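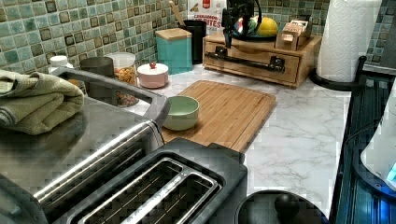
Counter by the toaster oven, cutting board in the middle.

1/ I've been redoing the kitchen counter since February and said I'd post how it's laid out now. Short thread. This is a rental in Flivville, so the marble pattern and the green tile stay as they are and I only get to move things.

2/ The toaster oven is the biggest thing out, so it got placed first. It went on the left and everything else was fitted to it. The folded towel lives on top. It comes off before the oven goes on, every time.

3/ The two-slot toaster is just below it. I tried the toaster at the other end for three weeks and kept carrying crumbs across to the board, so I moved it back.

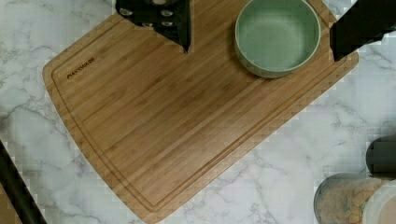 Gimov
@gimov_flivville · 6 March 2023

4/ The cutting board is bamboo with a groove around the border. I used to keep it upright behind the canisters and it fell over a lot. Flat on the counter takes more room but I use it more.

5/ The little green one on the board is for scraps, garlic skins, twist ties, whatever. I bought it at Jemal on Vendetti Street when they were clearing out a shelf. It goes in the dishwasher at night and back on the board in the morning.

6/ Canisters are all along the tile now. I had them grouped by size before and it looked fine, but the one I wanted was always behind another one.

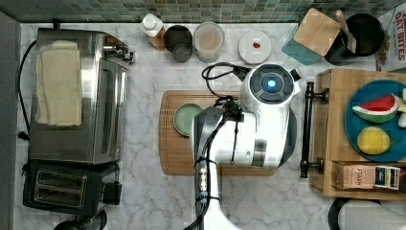 Back row against the tile, cereal at the right end.

7/ The teal one with the wood lid is tea bags. The gray one is coffee. The clear one is for snacks and it's the only one I have to refill all the time.

8/ Wooden spoon stays in the black holder next to the teal canister. The other utensils went in the drawer. I was washing dust off things I used twice a year.

9/ Cereal should be in a cabinet. The box is too tall for the cabinet. If anyone knows a container that fits a full box of cereal and isn't huge, please reply with the name.

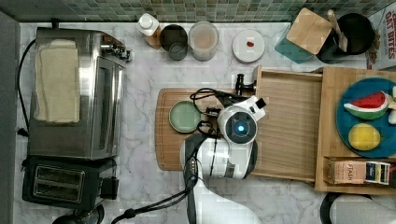
10/ The right side is where I'm still deciding. The wooden tray is good for carrying things to the table but it takes up the space I'd like for mixing.

11/ Resetting all of it after dinner takes me 15 minutes, including wiping behind the toaster. Cords are next. I want the oven cord clipped to the wall side and haven't found a clip that sticks.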